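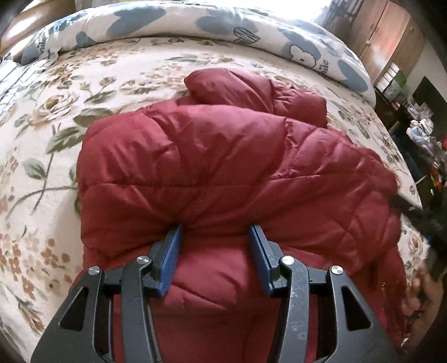 Red quilted puffer jacket.

Arnus Skarance 2 Commentary Headset

The Skarance 2 is a wired headset for sports commentators, podcast hosts and anyone else who has to talk over a crowd. It has a boom microphone that swings up to mute, two closed ear cups and a single cable that runs from the left side. It replaces the first Skarance, which we stopped selling in February.

The microphone sits close to the mouth and picks up very little from the sides. In a full arena you will still hear the crowd on the recording, but the voice stays in front. The foam windscreen pulls off for washing. Let it dry overnight before you put it back.

Each ear cup has its own volume wheel. Most people keep the producer in the left ear and the game sound in the right. If you work with a co-host, add the Nirance splitter box, which feeds two headsets from one mixer output and gives each host a cough button.

Specifications
Weight without cable: 300 g
Cable length: 3 m, detachable
Microphone: dynamic, cardioid
Connectors: XLR for the microphone, 1/4 inch stereo for the headphones
Item number: 3590
Spare ear pads (pair): item number 432

In the box
Headset, cable, one spare windscreen, soft carry bag, printed setup sheet. The splitter box is sold separately.

From a customer
"I do hockey play-by-play and then an interview show from my spare room, and I use the same headset for both. The pads get warm by the third period. The mute on the boom is quick and doesn't click on air."
Nidia Bedoya

Please note
The Skarance 2 does not plug straight into a phone or laptop. You need a mixer or an audio interface. The older Xie adapter cable fits the first Skarance only.

Repairs and spare parts are handled by Xuân Hứa at our service desk. Put the item number in your message and say which side the fault is on. Orders placed before 2 p.m. ship the same day.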